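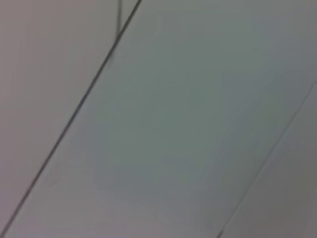

Closing up the gap between two tabletops is a one-evening job if you prep right. Most people don't, then they're picking crumbs out with a toothpick for years. Pushing two flat tables together always leaves you something, even when they look tight from across the room. A long thin dark line between a pale gray-green panel and a pinkish-gray one like these is a good candidate for filler - narrow, nearly straight, no big chunks missing. If yours is wide enough to drop a coin in, stop reading and go buy a strip of trim instead.

What you need

Painter's tape, the good kind
Color-matched seam filler (I use Plaltell, the small tube, any brand that stays flexible is fine)
Plastic putty knife
Rubbing alcohol and rags
Two bar clamps
A straightedge
Old gift card

Before you start

Get the legs level first. Seriously. If one table rocks, the filler cracks the first time somebody leans on it. Screw the feet in or out till the straightedge sits flat across both tops. Check it at both ends and the middle.

Then join them underneath. Flat mending plates, short screws. Measure the screws against the top thickness before you drive anything!! I put one right through a desk at the Figueroa office and had to buy them a new one. $313.

Cleaning

Run the gift card down the gap to scrape out the crud. Vacuum. Alcohol on a rag, wrapped over the card edge, two passes. Let it dry all the way. Any grease left in there and the filler peels out like a noodle.
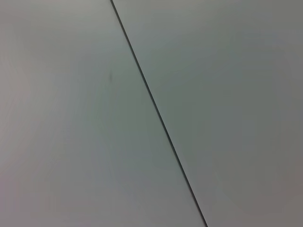
Tape both sides, right up to the edge but not over it. Takes longer than you think, do it anyway. Press the tape down with a fingernail so nothing creeps under.

Filling

1. Cut the tube tip small. Smaller than that.
2. Start at the far end and pull toward you, steady squeeze.
3. Slight overfill. It shrinks.
4. Knife held low, one long pass. Dont go back and fuss with it.
5. Pull the tape while the filler is still wet, straight back on itself.
6. Clamps stay on 18 hours.

If you get a low spot, leave it till next day and do a second thin coat. Wet on wet just drags.

Color

Get the sample card and look at it in the room where the tables live, in daylight. Grays are the worst, they go green or blue on you depending on the bulbs. When in doubt go a shade darker - a light line on a gray top jumps out, a dark one reads as shadow.

Aftercare

No hot pans on the seam, no bleach. Soapy water is fine. Don't drag the tables around joined up, take the plates off first and cut the filler with a utility knife. Mine in the Trolton workshop has lasted since January with one touch up near the end where the vise goes. Same steps work on counter offcuts, just tape wider and go easy on teh alcohol if the top is painted.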